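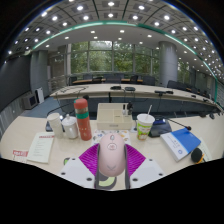 AVSTEAD – The Patbridge Library will open its doors to beginning genealogists this January with a free family history course, and the library could not be more excited to get it going. Old letters, ship lists, church books, a grandmother's recipe cards with a strange town name on the back – bring it all!

The course is called Ikunis and runs for 4 Saturday mornings in the ground floor reading room. Each session starts at 9:30 and goes until noon, with coffee from 9. No experience is needed, and people who have been stuck on the same great-grandfather for years are just as welcome as those who have never looked anyone up.

The first morning is all about starting at home: what to ask older relatives, how to record a conversation, and how to write down a source so you can find it again. The second covers census pages and city directories. In the third, everyone moves over to the library's computers to search digitized newspapers, including the Avstead weekly paper, which has been scanned from its first issue through its last. The final morning is for immigration records and for names that changed spelling along the way.

That last subject is close to home. Many families in town came to work at the Hodžić furniture works, and the company's payroll books have just joined the local history collection. There are 80 of them, bound in green cloth, and they list workers by name, street and department. In the older books one family can turn up under three or four spellings, sometimes on facing pages. Accent marks come and go depending on who held the pen that week. We love these books and can't wait to put them in front of people who may find their own names in them.

The library has also added 300 photographs from the works, among them picnics, retirement dinners and a very muddy tug-of-war. Many still have no names attached. Participants will get a chance to look through them, and anyone who recognizes a face is asked to fill out a slip at the desk.

There is room for 36 people. Registration opens Monday at the front desk, by phone or through the events page on the library website. A waiting list will be kept, and if it gets long enough the whole course will run again in spring.

Participants should bring a notebook and, if they can, the full name of one grandparent along with a place of birth (a guess is fine). Originals are best left at home in a dry drawer, so please bring copies or phone pictures of anything fragile. Laptops are welcome, and the library has loaners for use in the room.

The reading room is step-free from the Mill Street entrance. Parking behind the building is free on Saturday.

Media contact: Patbridge Library, Programs Office, Avstead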